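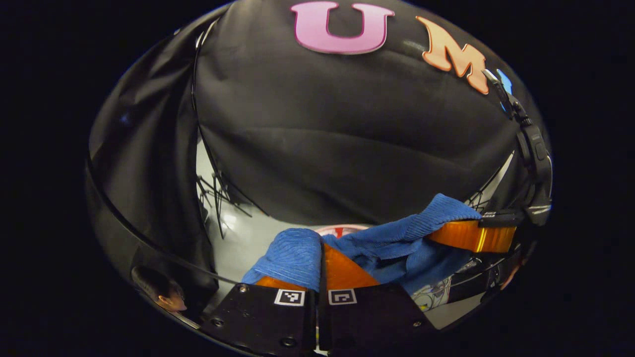 Raised foam letters in pink and orange on black fabric.

The sign shop on Poston's main street closed in November, and the sewing room behind it took over most of the work. Stivex now turns out banners, chair covers and school flags for towns as far off as Tefera.

Lettering is still the slow part. A cloth banner with a short name takes 2 people most of a morning, and orders have passed 1000 for the year. Painted letters are cheaper, but they crack when the cloth is folded. Cut letters last longer — the shop expects some 6 years from a set kept indoors.

Schools order early. Churches tend to call on Thursday and want it by the weekend.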